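## 4.2 What the readers did with the recap

So, the recap. If you've read any middle-grade series past the first volume you know the bit I mean: chapter one gets going, somebody slams a locker, and then everything stops for a page and a half while we hear again that Mom remarried and the best friend moved to Ohio. I went into this part of the study pretty sure that kids skip it. I did when I was ten.

We had 23 readers, all of them between nine and twelve, and each one read the opening chapters of 4 books on Plillow, which logs page turns and lets you scribble in the margin. Two of the books were from the Grustivetti series (volumes three and six), one was a Kabbaj mystery, and the last was the second Fakier book, the one with the boarding school. Half the group had read the earlier volumes and half came in cold. Hongjun Kong and I marked up the recap passages separately before any kid saw them, and we mostly agreed. Where we didn't, it was nearly always Fakier, where the backstory leaks in through letters and it's hard to say where a recap stops and a chapter begins.

The longest recap, in Grustivetti six, runs to around 900 words. That's a lot of locker-slamming to wait for!

**Figure 2.** Wooden table with two robot arms, from above. 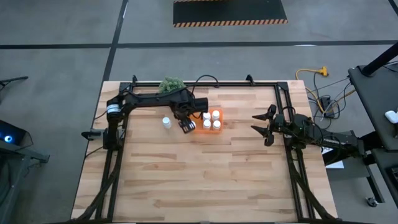
Raquel Paiva read a draft of this section and wrote back that I was treating the recap as a chore the author does for latecomers, when plenty of loyal readers love it. Her own daughter apparently reads those pages aloud, doing the voices, and gets cross if a detail has changed since last time. I grumbled a bit and then went back to the page logs, and Raquel had a point. The kids who already knew the Grustivetti books did not race through. Several of them slowed down, and their margin notes in those pages are the liveliest in the whole set. "WRONG she was eleven" appears in one. "i forgot about the goat" appears in another, underlined hard.

The newcomers are the ones who skipped. I had this exactly backward in the proposal (see Section 2, where I've left my original guess in, a little red-faced). When we talked to them afterward, a common answer was that the recap felt like somebody else's family photos. They didn't care about the remarriage yet. They wanted to meet the girl first and find out about her mom when it came up, and a couple of them told us so in nearly those words.

Kabbaj was the odd one out. There the narrator forgets things herself and asks her brother to remind her, so the recap is a squabble between two characters, and hardly a page got skipped by either group. Genivaldo Portela, who coded the interviews with me, thinks it's the jokes. I think it's the brother.

**Figure 3.** White cup on a wooden tabletop, close view. 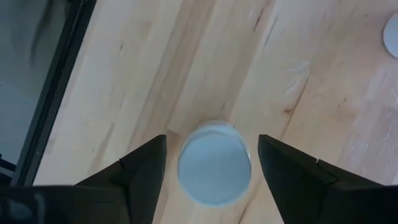
Placement turned out to matter more than length, at least in our small pile of openings. A short recap dropped in right after a fight or a cliffhanger got skipped more than a long one at a quiet moment, and the kids who skipped it often had no memory of it being there. I keep comparing it to the boards in Figure 3. There's a small reddish-brown knot in the wood just above and to the right of the cup, and I'd looked at the picture plenty of times before I noticed it, what with a big white cup sitting right next door. Put your backstory beside the most exciting thing on the page and it gets about as much attention as that knot did from me.

I don't want to lean on this too hard. The quiet-moment recaps were also the better written ones (my opinion, though Hongjun shares it), and with this few books we can't pull the two things apart. Edgars Lukoševičius suggested moving the same paragraph to different spots in the same chapter and running it again with new readers. We'd need the authors to say yes to that, and so far only the Kabbaj people have answered our email.

One leftover. Three of the newcomers asked, without any prompting, whether they could borrow the earlier volumes, and all three had skipped most of the recap in the book that got them asking. I'll come back to them in Section 5, together with the parent interviews.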